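Let small shops keep their own hours

My town is thinking of fining shops on the high street that close before five. I think it is a bad idea. I ran a hardware shop in Talletti Road from 1994, and the last hour rarely paid for the lights. 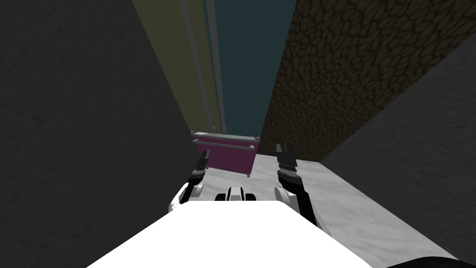 What the fine would do

Senthil Rai, who mends shoes two doors up, shuts at 3.30 to fetch his children. A fine of £200 would cost him more than he takes in a slow week. His customers know when he is in. Put the hours on the door and leave him to it.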